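Workshop Notes: Keeping White Worktops White

Painted and lacquered bench tops yellow from two causes: oil worked into the surface by hands and tools, and wax left behind by spray polish. Treat the wax first. Detergent will not reach the oil through it.

Wipe the top with white spirit on a cotton rag, folding to a clean face after each pass. Leave for 13 minutes with the window open. Then wash with warm water and a little washing-up liquid, working from the far edge towards you. Rinse twice. Standing water at the joints lifts paint, so dry these first. 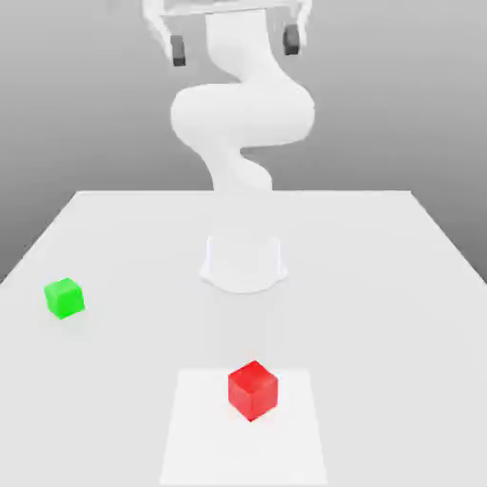 Sarkelell Workshop Notes, issue 110, p. 200

For ink and marker, use surgical spirit on a cotton bud and test it on the underside. Cellulose lacquer will soften; stop if the bud drags. Scouring cream removes most marks but dulls the gloss, and the dull patch takes up dirt faster than the paint round it.

Rust rings from tins: lemon juice and salt, left for as long as it takes to sharpen a chisel, then rinsed off. Repeat once. If the ring is still there it has gone through to the primer and will need spot painting.

Scratches should be filled before repainting. Use fine surface filler, let it harden overnight, and rub down with a cork block. Two thin coats cover better than one thick one. Keep the offcut of paint in a jam jar, filled nearly to the lid, with the colour name written on the side.

Ruba Masri

Next: oiling vice screws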